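Bags and cloth goods: shelf notes from Edovdale

The soft goods section at the Edovdale store was reset in October. Celina Sikora drew up the new layout and Dariusz Sikora carried out the shelf work. The section covers reusable bags, folded cloths and refill pouches. It had the highest number of misplaced items in the last stock check, 35 against 8 for boxed goods.

Soft goods do not hold an edge. A bag that is put down unfolded spreads sideways, covers the shelf label and takes space from the next product. The revised rule is one fold lengthwise, one fold across, closed edge to the front. Labels stay clear at all times, including bilingual ones. 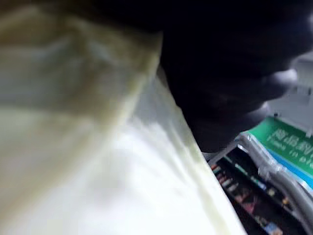 Should bags be folded again after a customer has handled them?
Refold at the next shelf round, or sooner if the label is covered. Opened or marked items go to the returns bin at the Brzozowska counter and are not put back on the shelf.

Stock codes for the section now run from 1455 upward. The old Nunov codes remain valid in the handheld scanner until the current supply is sold through. Skurus refill pouches keep their existing codes and stand upright at the back of the lower shelf, cap side up.

Shelf rounds are at opening, at noon and at 4 p.m. Enter corrections on the section sheet with the stock code and the shelf position. Questions about the layout go to Celina, and requests for replacement labels go to Dariusz.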